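Table Duty at Bulthorpe

3rd July

A few people have asked me what it's like working next to the robot arms, so I'm going to write it down once and send them here. I've been at Bulthorpe long enough to have worked under both parking lot arrangements, and for most of that time I was on hand sorting in returns. Since March I have been on the arms for part of every shift. I'm not an engineer and I may get some of the terms wrong.

For anyone who doesn't know the place, Bulthorpe handles returned household goods for a number of stores. Glasses, racks, tins, little bottles, card holders, all kinds of small things people bought as gifts and somebody didn't want. They come back loose or in the wrong box. Our job is to get each one out, look at it, put it with what it belongs with, and send it on to resale, parts or trash. There are 22 of us on the day shift, and before the change nearly everyone did the same work all day at long benches.

The arms were bought under a plan called Borkard, which was the name on the slides at the first meeting, and everyone now uses it for the area as well. If you are on the arms, you are "in Borkard." It's at the back near the old tape store. The booth has a gray table with walls on three sides, and the arms are mounted on a rail along the front. The walls have wallpaper on them, with a small orange-tan pattern. People who come through on a visit always look at the wallpaper first.

What goes on the table is not very different from what used to come down my bench. A few small items get laid out, the arms work on them, and then the table is set up again with the items in different places. Setting up is my job. So is watching, and so is writing down what happened.

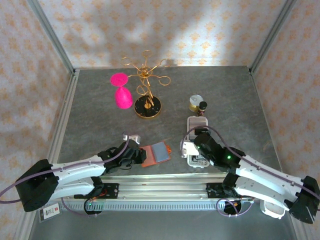

The right arm over the white tray, with the pink cup lying next to the gold stand.

The first thing that changed was the pace. On the bench you found your own speed. I used to do up to 200 pieces before lunch if the boxes were good ones, and the rest of the time I did what I could. In Borkard the speed belongs to the arms, and they are slower than a person. I don't say this to be rude about them. A person picks up a cup without thinking about it, and an arm comes in at an angle, stops, moves over a little, and tries to get hold. When you have spent years being measured on how fast you go, it's strange to be paid to stand there while something goes slower than you would.

I found that hard for the first few weeks. My hands wanted to go in and do it. There is a rule against that, for obvious reasons, and you have to press the stop and wait for the arms to rest before you reach over the rail. I got spoken to twice about reaching early. Both times it was a card holder that was just a little out of place and I went to straighten it the way I would have on the bench.

The second thing was the talking. The benches were loud and people talked all day across them. You knew who had a sick dog and who was selling a couch. In Borkard there are two of us at a time, and one is usually at the screen doing the log in Gorkik, the program we use for it. You can talk, but you have to keep your eyes on the table, and after a while the talk dries up. I've noticed that people coming off a Borkard shift are chatty in the break room in a way they weren't before. They've been saving it.
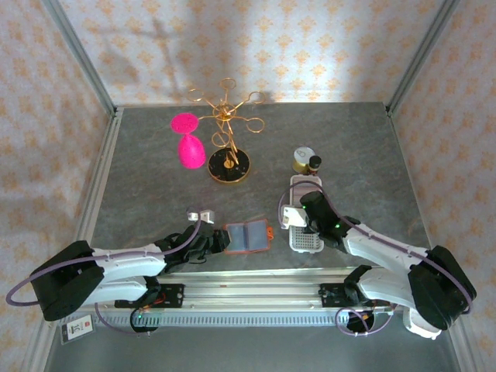
Glassware and anything shaped like it is the part of the work I have the most opinions on. On the bench, stemmed pieces were what we gave new people last, after they had gotten used to the flat and boxy items. A stem rolls. It also rolls in a curve, so it never ends up where you thought it would. You learn to lay the thing down with the foot away from you and pick it up by the stem close to the bowl. I had never said that out loud to anyone before March. I would just show a new person and they would copy it.

Now I have to say it out loud, or type it. Each kind of item has a sheet in Gorkik where we write how it should be laid down, where a person would take hold of it, and what counts as done. The first time I was asked to fill one in, I wrote two lines and thought I was finished. The trainer from Huttunen, the company that does our setup and support, sent it back with questions. Which side is the front? Does it matter if it touches the rack? If it's leaning, is that done or not done? I was annoyed, and then I went to a bench and did the job slowly with my own hands to find out what my answers were. Some of them surprised me. I always turn a tin so the lid faces up before I move it, even when the next step is to put it in a basket where nobody will see it.

So that is a real change and I think a mostly good one. Things that long-time sorters knew are written down now with our initials on them. A few people don't like it. One woman I've worked beside for years said she felt like she was handing over her recipe. I understand that. She also asked, at a meeting, what happens to her when the sheets are all filled in, and the answer she got was that there will always be new items. That's true as far as it goes. I didn't think it was a full answer and neither did she.

On the subject of jobs, here is what I know. No one has been let go from day shift because of the arms. Two people left in the spring and were not replaced, and I can't tell you whether they would have been replaced otherwise. The benches are still running and still do nearly all of the volume. Management says the arms are meant to take the dull small-item work first and that the rest of us will move toward checking and repair. There's an extra 46 cents an hour for being trained on Borkard, which was argued over for a long time — some wanted it paid only for hours in the booth, and others, me included, wanted it paid all the time once you had the training. We got it all the time.

My wrists are better. I'm putting that in its own paragraph because it's the thing I would have paid money for. I used to sleep with a brace on the right one. In Borkard you do some lifting and placing, then you stand, then you type a bit, and it's the mix that helps. My feet are worse. We asked for a better mat at the booth, and one has been ordered.
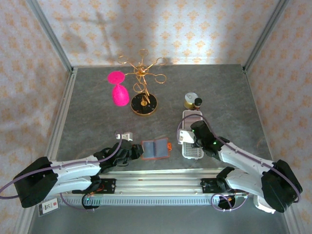

The tiredness is different too, and it's the hardest part to explain to people at home. On the bench I was tired in the arms and back, and I could be thinking about dinner the whole time. Watching takes up your head. You're waiting for the moment when a gripper closes on nothing or pushes something it should have picked up, and you have to note it properly, with the right code, and then you go back to waiting. An hour and a half is about as long as I'm any good. The rotation was two and a half hours when we started. Several of us complained and it came down to 90 minutes with a turn on the benches in between, which suits me fine.

The codes were a problem at first. There was one for "dropped" and one for "missed," and half of what we saw was something else. An item would get nudged along and end up in the right place anyway. Was that good or bad? People logged it both ways, depending on their mood as far as I could tell. Huttunen added a code for it in the second month, and then we had to go back over 200 entries and fix them, which took three of us most of a shift and was the dullest day I've had at Bulthorpe. If you are getting arms where you work, ask about the codes early, and make sure somebody who does the job by hand is in the room when they're picked.

I'd say the same about the layout. The screen for Gorkik was first put on the left of the booth, and the shelf with the items waiting to go on the table was on the right, so you crossed behind your partner all day long. We moved the shelf ourselves. It stayed moved, and now it's on the official floor drawing, which pleased me more than it should have.

People ask if I like them, the arms. I don't feel much about them one way or the other. I do get interested. There is a kind of pulling for it that happens when one has been going after the same cup for a while, and I've caught myself leaning to one side as if that would help. Some of the younger ones have given them names. I won't use the names, but I know which is which.

Next on the schedule is soft goods, meaning pot holders, napkins and so on, and I've been asked to write the first sheets. I've been folding napkins at the kitchen table for two evenings trying to work out what my left hand does.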